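The Maroon One

Laurier Bergeron had the apartment until Friday. His aunt had left him the furniture and the books, and the landlord wanted all of it out.

He started with the kitchen because it was easy. Pots in one box, plates in another. By noon he had reached the front room and the big brown shelves, and there he slowed down.

Amos Castellanos came up from 2B with coffee and a roll of tape.

"You're reading," Amos said.

"I'm looking."

"You can't read those."

It was true. His aunt had taught herself Chinese after she retired, from a radio course and then from a man at the bakery. Laurier had never learned a word of it. He used to sit on the rug while she read out loud, and when he asked what was happening in the story she would say, "They're still walking," and go on.

"Which one was it?" Amos asked.

"Dark red. A paperback. Big white writing on the front."

They went shelf by shelf. Amos handed things down and Laurier stacked them on the rug. There was a phone bill from July tucked inside a dictionary, $18 and paid. There was a bus map. There was a postcard from a place called Livosum that neither of them had heard of, with nothing written on the back.

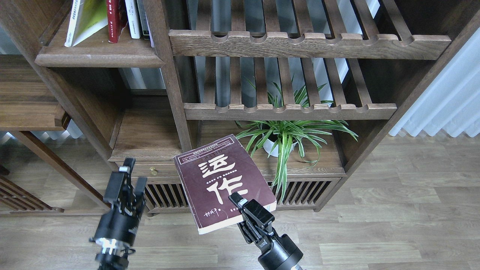 Laurier turned the cover toward the window. The corners had gone soft. Two big characters, one on top of the other, and the author's name signed down near the bottom. He had remembered it as a much thicker book.

"What's it say?" Amos asked.

"I don't know."

"You could find out. My niece would tell you in a second."

Laurier opened it to page 244, where she had put a grocery receipt. The pages after that looked the same as the pages before.

"She didn't finish it," he said.

"Maybe she was on her second time."

Laurier thought about that. He put the receipt back where it had been and set the book on the windowsill, next to his keys. Then he picked up the tape and closed the box of dictionaries.

"Is the truck at 8?" Amos asked.

"Eight, yes."

"I'll bring the dolly."

They did the bottom shelf next.

Comments (3)

mercado_lane: "They're still walking" got me. My grandfather did the same thing with his westerns.

Holtix: Did he ever ask the niece? I want to know the title.

pat in the back row: Liked the bus map. More like this please.

Recent stories
Two Keys for the Side Door
The Rokonex Calendar
A Chair for Mrs. Dunleavy
Soup on the Landing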